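Trucos para cuidar los paños de cocina (y de paso el resto)

Llevo años guardando trucos en una libreta que ya no cierra, y como me preguntáis mucho por el tema de los paños, hoy toca pasarlos a limpio. En mi casa los paños se usan para todo: secar manos, tapar la masa, agarrar una fuente cuando no aparece la manopla... ¡y claro, así acaban los pobres!

Lo primero, los paños nuevos se lavan antes de estrenarlos. Vienen con un apresto que repele el agua, y por eso al principio parece que pasean las gotas de un lado a otro en vez de secarlas. Yo les doy dos lavados con poco jabón y nada de suavizante. El suavizante deja una película en la tela y os quedáis con un trapo muy perfumado que no seca ni una cuchara.

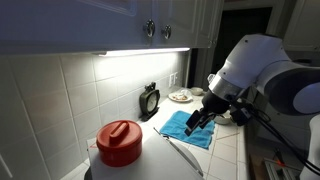
Para los que ya huelen a humedad aunque estén recién lavados, bicarbonato. Un barreño con agua caliente, un par de cucharadas y toda la noche a remojo. Por la mañana, a la lavadora como siempre. Y tendedlos bien estirados, que doblados en el tendedero tardan el doble y el olor vuelve.

Las manchas de tomate y de cúrcuma son otra historia. Agua fría por el revés, un poco de jabón de lavar, frotar tela contra tela y al sol. La cúrcuma se aclara muchísimo con el sol – paciencia, que a veces hacen falta varias tardes. Mi vecina Gunhild Hedegaard me enseñó en junio a hacerlo con media pastilla de jabón metida en un calcetín viejo y me pareció una tontería hasta que lo probé. Ahora tengo el calcetín colgado junto al fregadero.

Ya que estamos, el hornito de sobremesa. La bandeja de las migas se vacía cada semana, con el aparato desenchufado y frío. Si hay grasa pegada, pasta de bicarbonato con unas gotas de agua, se deja un rato y se retira con un paño húmedo.
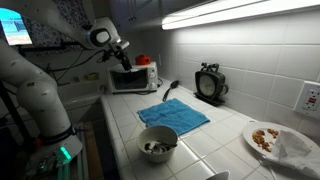 Por dentro no uso estropajo metálico jamás, y las resistencias ni las toco. El cristal de la puerta lo limpio con agua, vinagre y papel de periódico, como hacía mi madre con las ventanas. También procuro dejar hueco por detrás y por los lados cuando está en marcha, y fuera paños de encima, que os conozco.

Y las juntas de los azulejos, que me lo pedisteis en los comentarios:

– Cepillo de dientes viejo, de cerdas duras.
– Agua templada con jabón neutro para el repaso semanal.
– Para lo rebelde, percarbonato disuelto en agua caliente, 10 minutos y aclarar muy bien. Con guantes y la ventana abierta.
– Secar al final con un paño de algodón, de arriba abajo, para que no queden cercos. 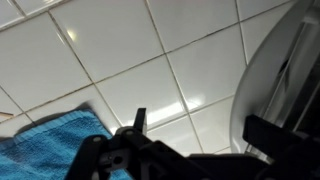 Cuándo jubilar un paño

Cuando ya clarea por el centro, lo corto en cuatro y pasa al cajón de los trapos de limpiar. Ahí le queda una segunda vida larguísima: zapatos, bicicleta, cristales. Los de rizo son estupendos para el polvo si los humedecéis un poquito.

El próximo día, las tablas de madera, que también tengo deberes pendientes con ellas.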